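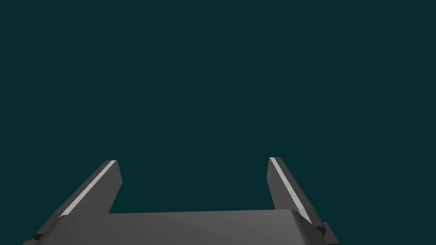
Fig. 1. Shaded view, plain background.

Week 2: Layers and line weights

Open the Hitthorpe plan from the course folder. It is a two-storey house drawn at 1:50, with the walls, doors and furniture all on one layer. Your first job is to split them up. Name each layer by what it holds — WALLS-EXT, WALLS-INT, DOORS — and keep the names in capitals.

External walls take the heaviest line. Furniture and dimensions take the lightest.

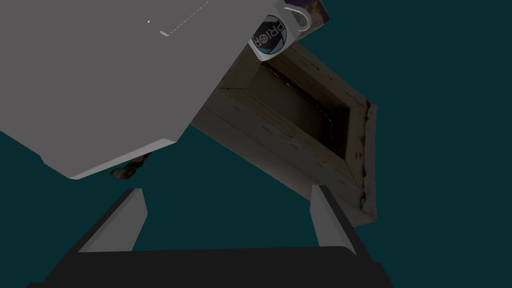 Dimensions go on their own layer so they can be switched off for the client print. Type them in millimetres with no unit after the figure, so the rear bedroom reads 2274 across the window wall. Check that the dimension text is still readable when printed at A3.

Save as a new file and hand in the PDF by Thursday. Reading: Baranauskienė, chapter 18.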